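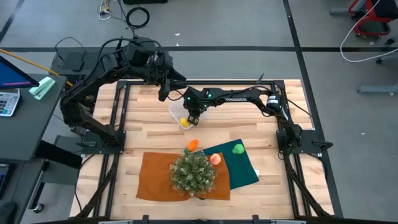 Maxine Baxter
Member, Nekport Home Help

Cloths and a heavy pot on an oiled wood table, how do I stop the marks?

I have a light butcher-block table that I like to dress with two cloths, a rust one and a dark teal one laid at an angle so it goes partly under the first. An artificial plant in a dark pot sits on top, and the toy fruit and veg (carrot, peach and so on) gets spread about and goes into a clear plastic tub at the end of the day.

There are three problems. The teal cloth slides whenever anyone reaches over the table. I am worried about its dye getting into the wood, as I have only washed it once. And the plant is full of dust, which drops on to the cloths as soon as I move it.

The table was last done with Hudec oil in December, two coats, from a 200 ml tin. I would rather not sand it again. I don't mind ironing but I do mind doing it every week.

The wood has a few small dark marks in the grain as well. I assume they are natural but would like to know how to tell them from dye.
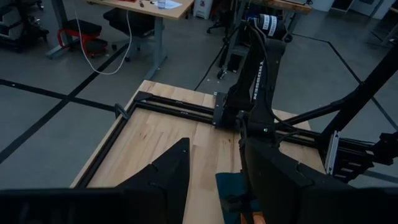 Pellworth

Dark marks that follow the grain and feel level with the rest are normally just the wood. Dye looks more like a cloud with a soft edge, and it crosses the seams between the strips. Wipe the place with a white rag, barely damp. If colour comes off on the rag it is dye.

For the teal cloth, wash it separately until the water runs clear. Before it goes back, press a damp white rag on a corner of it for a minute and look at the rag. Don't lay it down damp. I did that with a navy one on a Sunday evening and the table had a blue patch by morning, which took a lot of scrubbing and never fully went.

For sliding, cut a piece of thin rubber-free grip mesh a bit smaller than the cloth. Some of the rubber kinds stick to oiled wood and leave a pattern. If you only want one piece, put it under where the two cloths overlap. The pot will do the rest of the work by weight.
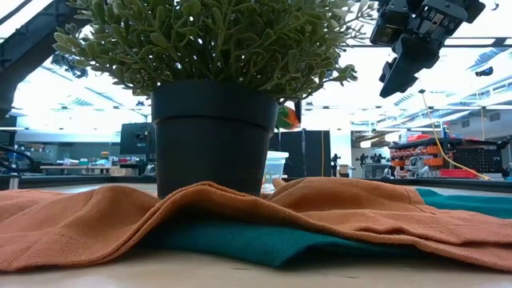

Put felt under the pot too. I use the Fokolar pads, the self-adhesive ones, but anything flat will do. Check that the base is clean before you stick them on, and lift the pot when you move it. Dragging it bunches the cloth up and can pull the hem out of shape.

As for ironing, fold the cloths round a cardboard tube and you will not need to do it often.

grarnell_jo

just leave it bare, looks nicer

Tansy M

Take the plant outside and use a soft dry paintbrush on it, working from the top down. A hairdryer on the cool setting is quicker, but do it well away from the table. If it is really bad, swish the leaves in lukewarm water with a drop of washing-up liquid and stand it in the bath overnight. Try one sprig first in case the pale tips lose their colour.

The tub wants a wipe out now and then as well, or the dust just goes back on the fruit.

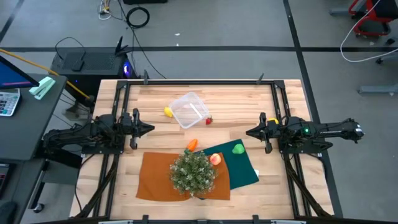 Can I lay the cloths back on the same day I oil the table?

Leave it a few days. Oil that feels dry to the hand can still come through on to fabric, especially under a pot where there is weight on it. The tin should give a curing time, so go by that and add a day if the room is cold.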